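The Dollusa Comes to Ziltcombe

I read the whole thing on the night train from Mundport, all 205 pages, and by the time we pulled in I was so excited I'd forgotten to eat my sandwich.

You have to understand what the Dollusa was to us. Ziltcombe had minted its own digital coin four years before, 1,067 wallets in the first spring, and you could buy bread with it, pay the ferry, tip the accordion player on the quay. It had never had a rule to its name. Now the regulator at Mundport had written it some, and there in article 43, in plain words, was a whole paragraph for coins as small as ours!

"They'll shut us down," said my sister, before I had my coat off.

"They won't! Look, we publish a paper saying what the coin is and who stands behind it, we keep the reserve in a proper bank, and we answer letters."

"What letters?"

"Any letters. From anyone."

She took the pages from me and read standing up, the way she reads recipes. The kettle boiled and clicked off and boiled again. Outside, the Shetty ferry was coming in, and I could hear the deckhand calling out fares – two Dollusas, one for children – as if it were the oldest money in the world.

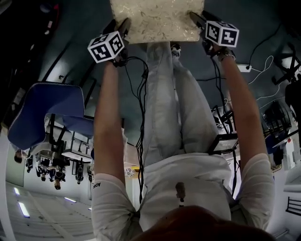 "It says here they want comments by the end of April," she said.

"I know! We can write back. We can tell them the reserve rule is wrong for an island, because the nearest proper bank is two hours off by boat."

"And they'd read it?"

"They have to. Page nine."

So we cleared the table and started. She wanted to begin with the ferry and I wanted to begin with the bread, and we argued about it very happily until past midnight. The baker came round with the heel of a loaf and stayed to dictate a paragraph of his own, mostly about flour. The accordion player sent a note. By morning we had 564 signatures, some in pencil, and a first sentence we both liked: "We are the people who use it."

My sister made a clean copy in her best handwriting, and I ran down to catch the early boat.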